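Giving up the big grocery run

July 14, 2024

So I finally quit doing the giant Saturday shop.

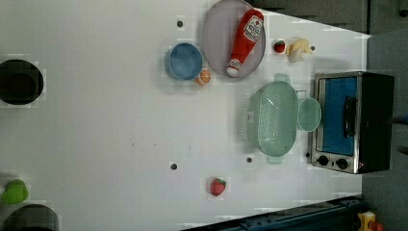

For years I drove out to Rollora with a list as long as my arm and came home with a trunk full of stuff I'd already forgotten buying. In June I added up the receipts and one trip had come to $22 in salad alone. Salad! Most of it went slimy by Wednesday.

Now I walk to Sosa, the little market on the corner, every couple of days and buy dinner plus whatever we're out of. It's 16 minutes there and back if I don't stop to look at the peaches (I always stop to look at the peaches). Prices are a bit higher and they never have the oat bread I like, but I throw out so much less that I've stopped grumbling.

The one thing I still can't figure out is rice. We go through a lot of it and hauling a big bag up the hill in this heat is no fun — I tried it once and had to sit on the wall outside the Pivel building for a while. Maybe I'll get one of those wheeled carts. My back says yes, my pride is still thinking it over.

Tonight it's cold noodles and the last of the cucumbers.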